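Dilus Countertop Sealer, 13 oz bottle

I started mixing this stuff for my own kitchen, and I still use it there, so you're getting the same bottle I reach for. Dilus is a wipe-on sealer for natural stone: marble, granite, travertine, soapstone if you must (I like soapstone plain, but people ask!). It soaks in and dries clear, with no shine added and no sticky film.

The dark marbles are where I get the most mail. Everybody worries about white marble and red wine, and then they put in a black or charcoal slab and find out that lemon juice leaves a pale ghost you can see from the hallway. A sealer slows down oil, coffee and wine. It won't stop acid etching, and I'd be fibbing if I said it did. Wipe up the lemon.

How I do it: clean the counter the night before with plain dish soap, rinse well, and let it dry till morning. Pour a puddle the size of a pancake, spread it with a lint-free cloth, and wait ten minutes. Buff off every bit that's left. If you forget and it goes hazy, put a little fresh sealer on the haze and buff again while it's wet. Second coat after an hour, then keep water off it overnight.

One bottle does 88 square feet on polished stone. Honed stone drinks more, so buy two if you've got a big island.

To see if you're due for another coat, drip some water by the sink and go fold laundry. A dark spot when you come back means yes. Mine gets done every January, when the holiday cooking is over and I'm sick of looking at the place.

Item no. 282. Ships from our Listmont shop, usually the next day. The Stodmont counter has it too, along with the Thammasiri buffing cloths I keep going on about (they're washable, just skip the fabric softener).

Changed July 15, 2024: new cap! The old one dribbled down the side and I heard about it from plenty of you. Same formula inside. If you have an old bottle, the new cap screws right on, so drop me a note and I'll mail you one.

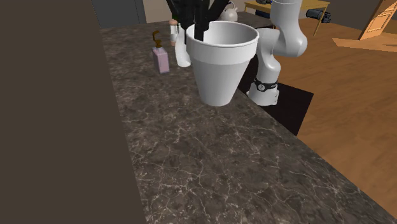

White cup over a dark marble countertop.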